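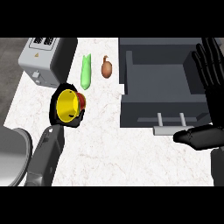

Simulated kitchen counter, two-arm setup, with a cup held on its side in the left gripper.

Review: Drulteo Counter Task Kit, with the Practice Guide
Posted 1/28/23

Drulteo sells a simulated kitchen for testing two-arm robots. You get the counter, a set of objects, a task list, and a written guide called the Practice Guide. The kitchen is fine. I bought it for the guide, because our shop at Laxdal needed house rules for simulated tests and I didn't want to write them from scratch.

What the guide covers

The guide is split into 6 chapters. The first two are setup and naming. The middle ones deal with how a run is started, what counts as a finished task, and what has to be written down when a run fails. The last two are on reporting results and on moving from simulation to a real arm.

The rules are short and most fit on one line. A few that we now use as written:

Record the start position of every object before the first move.
An arm with no job in the current step still has a logged position.
A held object is logged as held until it is fully released and at rest.
Do not change the object set partway through a batch.
A run stopped by the operator is a failed run unless the reason is on the approved list.

The second rule has been the most useful to us. In a two-arm task it is easy to watch the hand that is holding the cup and forget the open one over by the dark fixture on the right. We had been logging the working arm only. Once we logged both, we found near contacts in our old task plans that we had missed.

The rule on held objects also cleared up an old argument. Some of our people called a cup "placed" when it touched the counter, and others waited for the gripper to open. The guide picks the later point. I don't much care which point it picks, as long as everyone uses the same one.

Object sets

The chapter on clutter is good. It asks for at least 3 objects on the counter that play no part in the task, and it asks that they differ in shape. With a cup task, a toaster, an onion, and a long green vegetable do the job well. The toaster is boxy, the onion is small and rounded, and the green one is long and thin. Our old tests ran on a bare counter and the scores looked better than they should have.

One small thing I liked is the warning label on the front of the toaster. Our previous package, Bulwood, had plain gray blocks for appliances.

Problems

The reporting chapter asks for 100 runs per task before you state a success rate. That is a sensible number for a simple pick and place. For longer tasks it ties up a machine for days, and the guide gives no smaller number for early checks. We wrote our own rule for that.

The chapter on moving to a real arm is thin. It says to repeat the risk review and to start at low speed, and then gives a blank form. There is nothing on guarding, emergency stops, or who is allowed inside the work area. You will need your own safety procedures and the standards that apply where you work. Passing a simulated test says nothing about those, and I wish the guide put that on page one. It is in a footnote near the back.

Terms drift too. "Hand," "gripper," and "end tool" are used for the same part in different chapters. With a gripper on one arm and a jointed hand on the other, that matters. We replaced all three with our own terms.

The index is missing several entries, including "dropped object," the one I look up most.

Price and support

We paid $2000 for a one-site license in October. Hosness handles the sales and the support. They answered two of my questions the next day and have not answered the third, on whether we can share our edited copy of the guide with a contractor.

Who should buy it

A team with no written test rules will get good use out of the first five chapters. A team that already has rules can skip it unless it also wants the kitchen. I would renew at the same price, but I would want the last chapter rewritten first.

Rating: 3 out of 5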